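Flultar development notebook
Second expansion, working title Vadov
November, entry 116
Kept by Zahira Manurung for the level and systems group. Corrections may be added underneath with initials.

Build state

The morning build was taken from the main branch at 08:40 and installed on the six test machines. It contains the frozen harbour, the lower cisterns and the first half of the bell tower. The tower stairs still lack collision on the inner side and are to be treated as closed until Preben Bergmann has merged his change. Saves from the base game load correctly. Saves made in the first expansion load, but the player's lantern is returned to its starting level, and this has been entered in the tracker as 1143.

Rupert Gruber reports that the loading pause between the harbour and the cisterns is shorter than in the previous build. He did not time it. A timed comparison is to be made before the next entry, with the same save on the same machine.

Harbour: movement on ice

The sliding model was changed again. Under the old rule the player kept full speed for a fixed period after releasing the stick, which made narrow jetties very hard to cross with the heavy boots equipped. Under the new rule the loss of speed depends on the weight of the armour, and heavy armour now stops sooner than light. Shewit Gebru objected that this is the wrong way round from the point of view of physics. The objection was noted. In play the new rule is easier to read, and the four people who tried it all crossed the third jetty without instruction, so it stays in for the present.

Enemies do not yet follow the new rule. The shield bearers still slide as they did before and can be led off the edge by walking in a small circle. Warrick Pryor cleared the whole of the outer quay in this way without drawing a weapon. It is funny to watch and must be fixed.

Footstep sounds on the ice are temporary. The crack that plays on a heavy landing comes from the base game's glass set and is too bright. Warrick has asked for a duller one with a longer tail. 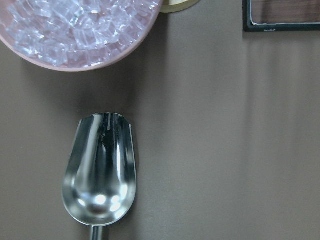 Will players who have not finished the first expansion be able to enter the harbour?
Entry depends only on completing the base story; the harbour gate checks for the keeper's seal and ignores progress in the first expansion.

The same rule applies to the cisterns. The bell tower is different, as its last room refers to the ferryman by name and makes little sense to anyone who has not met him. Shewit will write a second version of that conversation. It needs to be with the translators before the text is locked, and she has asked for the voice lines to be left alone until then.

Cisterns: the Pîrvu encounter

Pîrvu now has three phases in place of two. The health pool was set to 3000 for the day's tests with a single player and was not scaled for groups. The water level rises at the start of the second phase and again at the start of the third. The following was recorded.

Phase one is satisfactory. The sweep attack has a clear warning and can be avoided by stepping inwards as well as by rolling.

Phase two is too long when the player carries a slow weapon. The openings after the hook throw are shorter than the wind-up of the great hammer, so the hammer can only be used after a perfect block. Preben suggests lengthening the recovery and leaving the damage alone. Agreed.

Phase three fails if the player stands on the broken pillar when the water rises. Pîrvu loses his path, turns to face the wall and remains there until the player moves. Reproduced by Rupert on two machines. The pillar should either sink or be made part of the walkable area. My own preference is for sinking it, but the artists have put work into that pillar and should be asked first.

The reward chest opened correctly each time. On one occasion it gave the Wasora bow twice in the same chest. I have not been able to make this happen again and the log from that run was overwritten. Anyone who sees it should copy the log before restarting.

Wasora bow

The charged shot passes through the first target and strikes the second at full damage. The design sheet says half. With the frost rune fitted, both targets are slowed, and the slow may be renewed before it runs out, so that an ordinary enemy never reaches the player at all. Preben will correct the damage value. The rune is a separate question and depends on whether the slow is meant to build up. The sheet does not say. Warrick wrote that part of the sheet and will look through his notes.

Interface

The map marker for the cistern lift is drawn on the wrong floor. The harbour name runs out of its box in German. The new button prompt for grappling shows the keyboard key when a controller is in use, but only after the pause menu has been opened and closed.

To be done before the next entry

Bergmann: tower collision, hook throw recovery, bow damage.
Gebru: second ferryman conversation.
Gruber: loading comparison, pillar fault with a group of players.
Pryor: shield bearer movement, landing sound, answer on the frost rune.
Manurung: lantern level on old saves. Ask the artists about the pillar.

Added at 17:15. The lantern fault also affects the compass. Both values are read from the same table, and the table is one row shorter in this build than in the last. Tracker entry amended. Z.M.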